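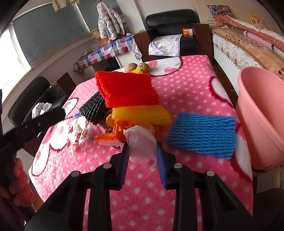 I've had it with the folding-arm demos. You know the ones: a shiny robot, a white table, one perfect cube, soft music. I build grippers at home in Berkstead, evenings mostly, and my opinion after 743 logged grabs is that the home robot crowd is practicing on the wrong stuff. We should be practicing on trash.

I mean it! Candy wrappers, plastic bags, those foam net sleeves that come on fruit. A cube has six sides and it stays a cube. A thin plastic bag is a different shape every time you breathe near it, and a foam net squashes to nothing and then springs back when you let go (usually onto the floor). If your fingers can handle a table of that, the cube is a freebie.

Takeshi Katayama, who I trade parts with over in Nollport, thinks I'm nuts. His view is that you get the easy objects solid first and work up. He has a spreadsheet for it. And sure, I get it, I started that way too, and I spent most of last September tuning smooth rubber fingers on wooden blocks. They were great on wooden blocks. Then I tried a candy wrapper and they just skated over it, over and over, like trying to pick up a coin with mittens on.

So now I'm a bristle person. Little bristled pads on the inside of both fingers, cheap, easy to swap, and they grab at edges and wrinkles that a flat pad slides right past. Haruto Okabe talked me into them at the Larnora shared shop, and I argued with him for around 10 minutes before I went home and glued a pair on anyway. They do hold crumbs. You'll be picking walnut bits out of them with a toothpick, and I haven't found a better way.

The other thing I'd push for is working by hand longer. Everybody wants to bolt on motors the first weekend. Hold the thing yourself! You feel right away when the linkage binds or when you're squeezing too hard, and a screwdriver fixes it. I was 37 versions of finger into the Ogura (that's what I call mine) before I even priced a motor.

And do it on a soft blanket, with the regular clutter of a regular room. Fleece gives, wrappers sink into it, the fingertips drag. That's what a couch is like. That's what a bed is like. Takeshi's bench is beautiful and flat and I don't know one person who eats snacks on a surface like that.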